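Search this guide Go Clear

Skokside Foam Block Set - Setting Up and Stacking
Updated August, by the Marsden guides desk

Section 6. Your first stack

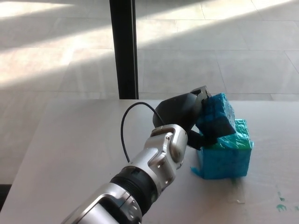
Do the blocks have to be glued to stay up?
Foam on foam grips well enough for a low stack, so leave the glue in the drawer and let the weight of each piece do the work.

We know it's tempting to build a tower the minute the box is open, but please spend a little time on the base first - it makes everything after it so much more pleasant.

1. Clear a flat tabletop and wipe it down. Crumbs are the great enemy of a level base!

2. Choose your largest block and stand it well in from the edge. If you like to keep it wrapped, smooth the wrapping over the top with your palm and look for any loose flap at the base. You can fold a flap under or tape it flat, whichever suits you.

3. Pick up a smaller block by two opposite sides. Squeeze only as hard as you need to, as foam remembers a heavy hand for quite a while.

4. Lower it until one edge touches the block below, then tip it gently down until it lies flat.

5. Let go slowly, one side and then the other, and nudge it square.

Note: A wrapped top is more slippery than bare foam. If the upper block keeps sliding, try a bare one underneath, or turn the wrapped block so that its smoothest side faces up.

Caution: Keep stacks under 16 inches if small children are nearby, and pick up any torn bits of wrapping or foam right away.

To put the set away, see Section 7, Storing your blocks.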